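Section 4. Setting up the key row and the drop table

This section covers the Rundell hook row (round-base type) and the table that goes beside it. Read section 3 first if the panel is not yet on the wall. You will need the hook pack, the paper marking strip, a pencil, a soft cloth and a level.

4.1 Placing the hooks

1. Wipe the panel with a damp cloth and let it dry fully. Do not use furniture polish or any cleaner that leaves a film.

2. Tape the marking strip along the upper part of the panel, below the top edge. Check it with the level before you press the tape down.

3. Mark the center of each hook base through the holes in the strip. The holes are 163 mm apart on the wide strip. If you have the narrow strip, use every second hole.

4. Take the strip down. Peel the backing from one base at a time and press it over its mark for 30 seconds. The metal hook must point straight down before the base touches the panel. It cannot be turned afterward.

5. Leave the row unloaded for 8 hours.

Caution: Each hook is rated for 1000 g. Do not hang bags, wet coats or dog leads with a dog attached.

Note: If you find that the row slopes once it is up, you can leave it. A slight slope does not affect the load. To correct it, remove the bases as described in 4.5 and use new pads.

4.2 Placing the table

1. Stand the table next to the panel so that a person can reach both without taking a step. Keep the corner of the table out of the walking line to the door.

2. Turn the table on the floor until all the feet sit flat. On tile, a foot may land in a grout line and rock. Move the table a little and try again.

3. Decide which part of the tabletop is for things in use and which part is for things on their way out. The Bedoya tray, sold separately, can mark the second part.

4.3 Sorting what is already on the table

Most tables have collected something by the time the hooks go up. Work from the near edge to the far edge.

1. Pick out keys, fobs and card holders first. Keys and the card that opens the same door go on the same hook.

2. Put glasses and phones together at the far end, away from cups. Move any cup that still has a drink in it to the kitchen.

3. Close food jars and take them back to their shelf. Lift tall jars with both hands, from the body and not by the lid.

4. Gather tape, cord and cardboard tubes in one box. Wind loose cord before you put it away - a trailing end will catch on the next thing you pick up.

5. Leave soft toys and other odd items for last. If an item has no place after two days, it needs one.

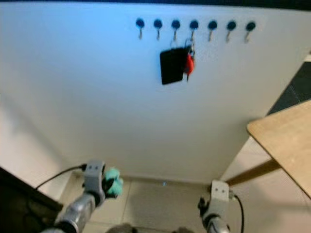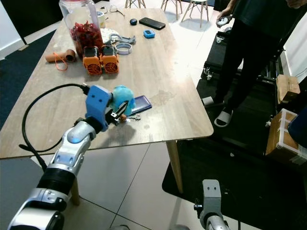
Key row with one hook in use (first picture); tabletop still to be sorted, red-lidded jar toward the back (second picture).

4.4 Hanging keys

1. Hang the bundle by its ring, not by the cord or strap of a card holder.

2. Give each person a hook and keep to it. In a shared home, start in the middle of the row, where the reach is easiest for most adults.

3. Keep bundles small. Long ones swing when the next hook is used and will mark a pale panel over time.

Note: Do not write an address or a door number on a fob. The colored fobs in the Puvodus pack are meant to be told apart without labels.

4.5 Removing a hook

1. Warm the base with a hair dryer on the low setting.

2. Slide a length of dental floss behind the base and work it down from the top. Do not pry with a knife or screwdriver.

3. Rub off what is left of the pad with your thumb. Used pads cannot be put back - order replacements from Driremard, quoting the code printed on the marking strip.

Section revised Dec 12, 2023 by Sepehr Rahimi. Replaces the April sheet, which gave the wrong hole spacing for the wide strip.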